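Getting candle wax out of cloth napkins?

Asked by Nafula Waweru in Laundry & Linens
May 31, 2023
138 views

Hi everyone, first time posting so forgive me if this is in the wrong spot! We had my mother-in-law's birthday dinner at our place in Leltholm and I went all out with the good napkins and far too many candles. One of the tapers leaned over during dessert and dripped all down two of the napkins before any of us caught it (we were busy singing). The wax is dark red, of course. One napkin has a blob the size of a quarter and the other has a long drizzle that soaked right through.

They're cotton, I'm fairly sure, and they came from a set my aunt gave us when we got married, so I'd hate to lose even one. I haven't washed them yet. I picked at the big blob with my fingernail and then got scared and stopped. Do I freeze it? Iron it? My neighbor says boiling water and my sister says absolutely not. Help!

3 answers

Prapai Luangrath
Oh, you did right to leave them out of the wash! I've been through this more Thanksgivings than I care to admit, so here's what I do. Put the napkins in the freezer for an hour or so, then lift off whatever you can with the dull side of a butter knife. Go slow, it comes away in flakes.

Next lay the napkin between plain paper towels (no printing on them, I learned that one the hard way) and press with a warm iron, no steam. You'll see the wax come up into the paper. Keep moving to a clean patch until nothing more comes up, and change the bottom towel too, which I always forget.
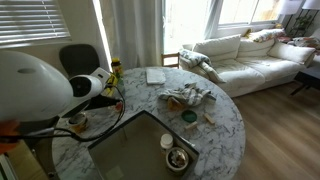
Now for the red. The wax is only half the trouble and the dye is the other half, so once the grease is gone dab the back of the stain with a little rubbing alcohol on a cotton ball. Try it on a hem first. Then a bit of dish soap, rinse, and wash as warm as the label allows. Please don't put them in the dryer until you've had a good look in daylight! If there's still a pink shadow, soak them overnight in oxygen bleach and go again. Mine needed two rounds and I was so happy with how they came out.

Renji Kubo
just buy new ones, they're 4 bucks each at Vorara

Chepkoech Sang
I'd go along with Prapai, mostly, though with dark red I do the alcohol before the iron as well as after, as I once set a lovely purple ring into a tablecloth with the heat. Keep the iron low, whatever you do. As for the boiling water, my mother swore by it for white cotton, but the wax can go down your drain and harden there, so pour it outside if you try it. Good luck with them, and happy birthday to your mother-in-law!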